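23 February 2025

Snack shelf life, notebook 3. Mostly the rice crackers.

Pulled the household set today, the packs that have been kept at home and handled like ordinary shopping. Control set is still in the cabinet at Lolanley and gets opened on the same schedule. 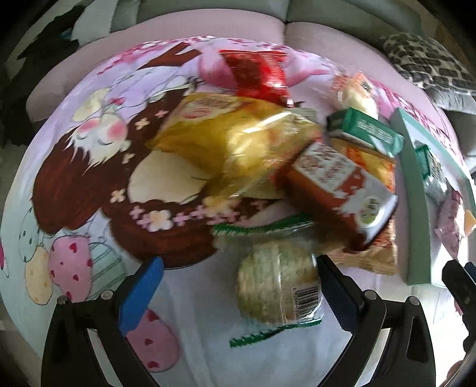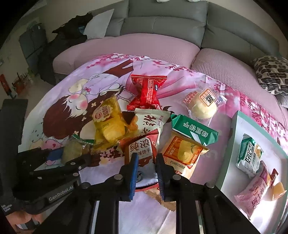 Household set, on the sofa.

Weighed each cracker pack sealed, then opened, then the cracker alone. Balance drifted again after the first few, so I re-zeroed and did those over. The old readings are crossed out on the loose sheet, don't use them.

Moisture: ground 10 g per sample and ran the oven method as before. Household crackers are higher than the cabinet ones, but the spread inside the household group is wide. Two samples from the same carton came out further apart than the averages of the two groups. I don't trust a difference that size yet. Could be the end seals, could be my grinding. The coarse fraction stuck to the lid both times.

Snap test: used the Sengar fixture with the wide supports. Peak force on the cabinet crackers looks like it did in July. Household ones bend a little before they go and the curve has a shoulder. Saved under run 3887. The run before that is a false start, I had the span set wrong.

Seal check: dye on the crimps, 7 minutes, wiped and looked at under the lamp. One leaker, at the corner where the back seam meets the crimp. Same spot Perrine Riviere marked on the Haritz film last year. She thinks the jaws run cold on that side. I'd like to see it on more than one pack before we say anything to Verico.

Taste: stale note on the leaker, the rest fine. Only me tasting, so not worth much.

To do
– ask Verico for the film spec, the oxygen figure on the old sheet has no temperature with it
– new desiccant for the jar, the beads are pink
– repeat moisture with the fine sieve
– order pouches, the box of 600 is down to up to a week's worth
– Perrine has the good tweezers

Humidity logger at the house stopped overnight, battery. Swapped it before I left. There's a gap in the record and I have not filled it in.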